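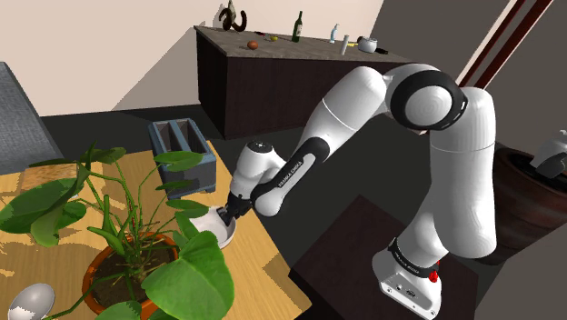 Render: robot arm and bowl

Skokmont Running & Para Athletics Board > Training and Racing > Guide running: tether length and who sets the pace

trackside_mel
Posted 7:14 pm
I started guiding a T12 runner in September and we have our first proper 400 coming up. She has some vision in one eye and can follow the lane line on the straights, but she loses it on the bends. We have been using a short tether, hand to hand, and it feels fine up to a steady pace. When she opens up on the back straight I get yanked and our arms go out of sync. Would a longer tether help or is it just practice? I'm 8 seconds faster than her over 400 on my own, so I don't think it's a fitness thing.

old_spikes
Posted 7:40 pm
Practice, mostly. A longer tether will hide the problem on the straight and make the bends worse. Keep it short and work on arm swing. Stand side by side without moving your feet and swing together for a minute. Then walk it, then jog it. It's boring, but it works.

Which side are you on?

trackside_mel
Posted 7:52 pm
Outside. She feels safer with me between her and the next runner.

P. Jacobs
Posted 8:05 pm
I race with a guide, so this is from the other end of the tether. I don't agree with old_spikes that short is always better. I ran with a very short one for two seasons and I could never relax my shoulder. My guide then was taller than me and his hand was always pulling mine up. We went a little longer, still within the rules for our meets, and I stopped fighting it. Ask your runner what her shoulder feels like at the end of a rep. She may be putting up with something because she doesn't want to complain to a new guide.

Palesa

old_spikes
Posted 8:19 pm
Fair enough if there is a big height difference. I'd still fix the swing first and then change equipment. Otherwise you don't know which one helped.

lane5
Posted 8:31 pm
Check the rules for your meet before you buy or make anything. The limit on length and the rule about stretchy material are in the handbook, and officials do look. I saw a pair at Fominska sent off to find another tether ten minutes before the call room closed. They borrowed one and ran badly.

trackside_mel
Posted 8:44 pm
Thanks. Ours is a loop of flat cord, no stretch. I'm 5 inches taller than her, so maybe Palesa has a point. I'll ask about the shoulder.

Second question. Who should decide the pace? At the moment I call the splits and she reacts. Her old guide apparently just ran and expected her to hang on.

Kerttu Rautiainen
Posted 9:02 pm
The athlete decides. You are there so that she can run her own race. I coach a small group at Kallio and I tell every new guide the same thing on day one. You can call the time and tell her who is near. You should not be in front of her at any point, and certainly not at the line. A guide who finishes first gets the pair disqualified.

For calls, agree on the words beforehand and keep them short. We use "bend," "straight," "up" and "line." Long sentences are no use at race pace.

hurdlehank
Posted 9:20 pm
I get the principle but I don't think it is that clean in practice. A newer athlete often wants the guide to control the first 200, or she goes out too hard and dies. I did that for a season with a 1500 runner and he asked me to. It was his decision to hand it over, so who was setting the pace?

Kerttu Rautiainen
Posted 9:33 pm
Then he decided, and that is fine. My objection is to guides who take over without asking. I have seen a lot of it.

P. Jacobs
Posted 9:41 pm
Same here. One guide told me afterward he had "saved something" for the last bend. I hadn't asked him to save anything. I wanted to know what I could run and I still don't know what I had that day.

lane5
Posted 9:58 pm
Could be worth doing a time trial where she leads completely and you say nothing except the bends. Then another one the next week with splits. Compare them.

old_spikes
Posted 10:06 pm
One trial each won't tell you much with wind and tiredness. But she'll know which one she liked.

trackside_mel
Posted 10:15 pm
We'll try both. Is anyone selling or lending a spare tether in the longer size? I'd like to test one before making it — the club cupboard only has the short kind.

hurdlehank
Posted 10:22 pm
I have two. One is an Orix with a soft hand loop and the other is homemade. You can borrow either. Message me and I'll bring them to the track.

Kerttu Rautiainen
Posted 10:30 pm
Bring both and let her pick by feel. And practice the start with it, from blocks if she uses them. That is where new pairs usually get tangled.

Thread views: 684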